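Search Tandden Facilities... Go

March 2024
By Ellville Aquatic Safety Office

Water Inspection Checklist, Sanna Tank

1. Water color: blue. Acceptable.
2. Test log: 6 entries, all signed.
3. Signage: replace depth sign at gate.
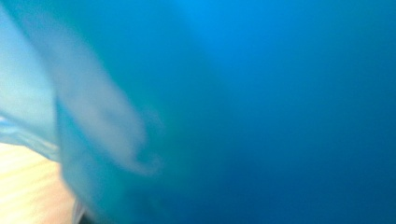
4. Pump log: reading of 296 entered — initials missing. Correct before next inspection.
5. Rescue pole: on bracket. Acceptable.

Next inspection: June.

Recent items
Flostent Pump Service Form
Gate and Fence Checklist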